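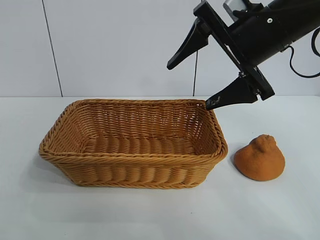

Step 4. Training Lirnum on your own labels

By now you should have a folder of labeled pictures exported from Flollar, and a fresh cup of coffee would not hurt either, as this part takes a little while.

1. Open Lirnum and choose New Model. Give it a name you will still recognize in June — "test2" is a name most of us have come to regret.

2. Point it at your export folder. Lirnum reads the label file on its own and shows a list of classes. Look for doubles such as "cup" and "Cup", and merge them now. 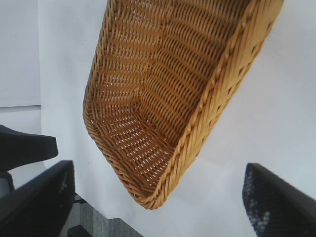
3. Set the share of pictures used for training. We start at 65 percent and keep the rest for checking, and that suits most collections of 1,000 pictures or more. With a smaller set, go a bit higher.

4. Leave Batch Size at 4 unless you know your graphics card can take more.

Note: If you came over from Jukeck, your old outlines will load, but the class colors will be different. Your labels are fine!
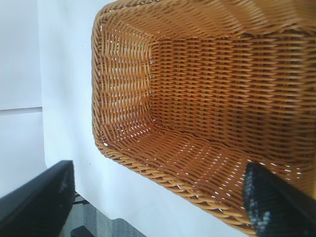 5. Press Start and let the first 2 passes finish before you judge anything. The score jumps up and down a good deal early on, and it is very tempting to stop and fiddle.

Caution: Do not rename or move the export folder during training. Lirnum will stop, and you will have to begin again from step 1.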